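Gobelets réutilisables pour une fête de quartier : acheter ou louer ?
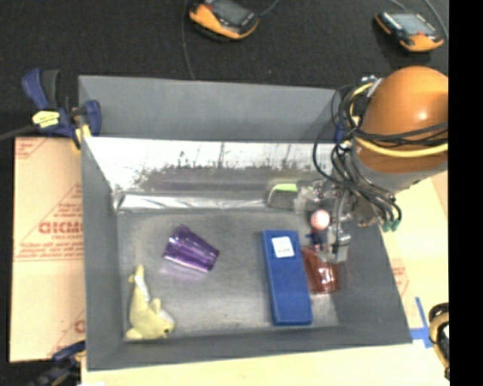 Un gobelet violet translucide au fond d'un bac gris.

AymanSfeir
Bonjour à tous,
Je prépare avec mes voisins une fête de rue pour le mois de juin et je m'occupe des boissons. Nous attendons 500 personnes sur l'après-midi et la soirée. L'année dernière nous avions pris des gobelets en carton, et le lendemain nous avons rempli 14 sacs de déchets. Je souhaite donc passer au réutilisable, mais j'hésite entre l'achat et la location. Le français n'est pas ma langue maternelle, je vous prie d'excuser mes tournures un peu raides.
J'ai un devis de Paltlow pour la location de 600 gobelets, lavage compris. Le prix me semble correct, mais chaque gobelet perdu est facturé, et je ne sais pas combien de pièces on perd d'habitude dans ce genre de soirée.

marmite38
Loue, sans hésiter. Nous avons acheté il y a trois ans et le vrai problème c'est le lavage. À la main, dans une salle des fêtes avec un seul évier, on a fini à deux heures du matin. Et après il faut encore les sécher, sinon ça sent le renfermé dans les caisses.

Lilou_du_bas
Pas d'accord avec marmite38. Si la fête revient tous les ans, l'achat est rentabilisé dès la deuxième édition. Nous, on prête les nôtres à l'école et au club de boules, contre une petite participation. Pour le lavage, la cantine nous laisse son lave-vaisselle le lendemain matin. Il faut demander à la mairie.

marmite38
Oui, enfin, tout le monde n'a pas une cantine sous la main.

AymanSfeir
Merci pour vos réponses. La mairie m'a déjà refusé la cantine, pour des raisons d'assurance. Je voudrais aussi votre avis sur la consigne : un euro, est-ce que cela suffit pour que les gens rapportent le gobelet ?

tonton_buvette
Un euro ça suffit pour les adultes. Les enfants ramassent les autres et viennent se faire rembourser, tu verras, tu auras une file devant la caisse à 22 h. Prévois beaucoup de pièces ! Par contre, évite les gobelets imprimés avec l'année : les gens les gardent en souvenir. C'est bien si tu as acheté, très mauvais si tu loues.

Lilou_du_bas
+1 pour les gobelets sans date. Et prends une seule couleur, pour ne pas les mélanger avec ceux de la buvette d'à côté.

karo.v
Je lis « lavage compris » dans le devis. Demande si le transport l'est aussi. Chez Dativer, il ne l'était pas, et j'ai eu une mauvaise surprise sur la facture.

AymanSfeir
J'ai vérifié, karo.v, et vous aviez raison de me le faire remarquer : le transport est en supplément. Je peux toutefois aller chercher les caisses moi-même avec la remorque de mon beau-frère. Je pense donc louer cette année, sans impression, avec la consigne à un euro. S'il en manque beaucoup à la fin, je reviendrai ici pour donner le chiffre.

marmite38
Volontiers, ça m'intéresse. Et compte les gobelets à la réception, avant de signer le bon.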